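Why does a guinea pig whistle?

If you have a guinea pig at home, you know this sound very well. You open the refrigerator, the salad bag makes a small noise, and from the other room comes a loud "wheek, wheek, wheek!" How can such a small animal be so loud? And what does it want to tell you?

Guinea pigs speak a lot. They speak with their voice, with their teeth and also with the whole body. You can learn to understand many of these signs, but you need some patience, and you need to sit still for a while next to the cage.

Where do they come from?

The relatives of our guinea pigs live in South America, in grass and between stones. They live in groups. The grass is high and it is not always easy to see each other, so it is very practical to have a voice. People in the Andes have kept guinea pigs for thousands of years. To Europe they came with ships, roughly 500 years ago.

They are not pigs, of course, and they do not come from the country Guinea. Why they have this name, even the scientists cannot say for sure. Maybe the sounds remind people of a little pig.

The big whistle

The loud whistle is called a wheek. It starts low and goes up at the end, like a question. Guinea pigs mostly do this when they wait for food, and mostly they do it for people. They learn which sounds come before the food. For one animal it is the refrigerator door, for another it is a key in the lock or a knife on the cutting board.

Iyamu, the brown and white guinea pig of our editorial office, wheeks when somebody comes up the stairs. He does not wheek when somebody goes down. We have tried it many times.

A young guinea pig can also whistle when it has lost its mother. Then the mother comes, or she answers.

Small talk

When guinea pigs walk around and everything is good, they make soft sounds, a bit like "put, put, put." With this they tell the others: I am here, where are you? If you sit quietly on the floor while they run around, you can hear it. Some children answer with the same sound. The guinea pigs will probably not believe that you are a guinea pig, but they get used to your voice, and this is good.

Purring is not always purring

A cat purrs often when it feels good. With a guinea pig you must listen more carefully, because it has more than one purr.

A deep and even purr, with a soft and relaxed body, means that the animal feels fine.

A higher purr, which sounds more like a question at the end, can mean that the animal is annoyed. Maybe you stroke it on a place where it does not like it. Many guinea pigs do not like a hand on the back part of the body.

A short purr, with the body stiff and not moving, means: what was that? It can come after a strange noise, for example a telephone that vibrates on the table.

There is also a deep rumble. A male makes it when he wants to impress a female, and he walks slowly and swings his back from one side to the other. It looks like a dance. Females can do it too.

When the teeth speak

If a guinea pig knocks its teeth together fast, so that you hear a chatter, it is angry or it gives a warning. Please do not put your hand between two animals who do this. You could get a bite, even if the bite is not meant for you. Sometimes the hair on the neck stands up and they lift their heads high. Often one of them walks away and then it is finished. If they really fight, call an adult.

Please do not mix this up with chewing. Guinea pigs chew for many hours of the day. Their teeth grow for the whole life and the hay keeps them short.

The jump

Have you seen your guinea pig jump straight up in the air and twist, for no reason? This is called popcorning, as the corn in the hot pan does the same thing. Young animals do it very often, old ones a little less. It is a sign of joy. Fresh hay can be enough for it.

And when it says nothing?

A guinea pig that sits completely still, with big eyes, is frightened. In nature this is a good trick, for many hunters see first of all what moves. Do not take it out in this moment. Go a step back, speak softly and wait until it moves again.

A guinea pig that sits in the corner for a long time, does not come for its food and has rough hair may be ill. Guinea pigs hide it well when they have pain. They must eat all the time, also in the night, and a day without food is dangerous for them. So tell an adult immediately. The adult should call the vet on the same day and not wait for the next one.

A loud scream, higher than the whistle, means pain or great fear. Then look at once if a foot is stuck somewhere.

Why one is not enough

Now you can guess why a guinea pig should never live alone. You can learn what many of the sounds mean, but you cannot speak the language yourself. A rabbit cannot do it either. A rabbit has other signs, and both animals can misunderstand each other their whole life. At least 2 guinea pigs should live together, and they need enough space so that one can go away from the other.

Try it yourself: a listening book

Take a small notebook and a pencil. Sit next to the cage for 25 minutes, without music and without telephone. Each time you hear a sound, write down three things: what it sounded like, what the animal was doing, and what happened in the room just before. You can invent your own words for the sounds. "Wheek" is only a word that somebody invented too!

Do it again on another day, best at a different hour. In the morning and in the evening there is usually more to hear than at noon.

In April the children of the primary school in Ekusitz did this with us, and they sent us 78 pages. The nicest word in them was "grumblebubble," for the annoyed purr. We use it now in the office.

Little word list

Wheek: the loud whistle, mostly for food
Popcorning: jumping up from joy
Chattering: knocking the teeth together as a warning
Rodent: an animal group with front teeth that always grow, for example mice, hamsters and guinea pigs
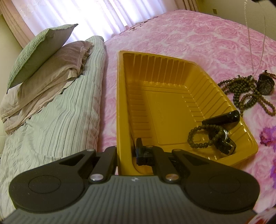

Text: Skustent children's page, Walau office | December 2018

Do you have a question about your pet? Write it on a postcard with your first name and your age, and ask your parents before you send it. The next explainer is about hamsters and how they find the way in the dark.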